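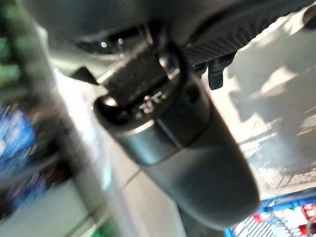 Section 4. Setting up your first paid search campaign

This section applies to client accounts opened on the Fliler advertising console by the Sidthorpe or Pratholm office. Billing details must be confirmed under Section 3 before a campaign can be switched on.

4.1 Creating the campaign

1. Sign in and select Campaigns, then New.
2. Enter a campaign name of no more than 40 characters. The name appears on invoices and cannot be altered after the first billing period.
3. Choose Search as the campaign type.
4. Set the target area by town or postcode. Neighbouring areas are excluded unless they are added by hand.
5. Enter the daily budget in pounds, without pence.

Note: Accounts opened before October use the earlier budget screen, reached through Settings — the fields are the same but appear in a different order.

Caution: The console accepts any daily budget up to 2000. It does not compare this figure with the monthly limit in your service agreement. Spending above the agreed limit remains payable by the client.

4.2 Adding keywords and advertisements

1. Open the campaign and select Ad groups.
2. Create one ad group for each product or service. An ad group may hold up to 20 keywords.
3. Set the match type for each keyword. Phrase match is selected by default.
4. Add negative keywords in the lower box, one to a line.
5. Write at least two advertisements for each ad group and enter the landing page address for each.
6. Select Submit for review.

Note: If error 924 is shown, the landing page address does not belong to the website registered on the account. Correct the address or ask your office to register the additional site.

4.3 Conversion tracking

1. Select Tools, then Tracking code.
2. Copy the code and place it on the page shown to customers after an order or enquiry.
3. Return to the console and select Test.

Caution: Do not place the code on every page of the website. Each visit would be recorded as a sale, and automatic bidding would raise your bids accordingly.

Section last revised 11 April 2019.

Related sections
Section 3. Billing and payment details
Section 5. Reading your monthly report
Section 6. Pausing or closing a campaign
Moving an account from Hung to Fliler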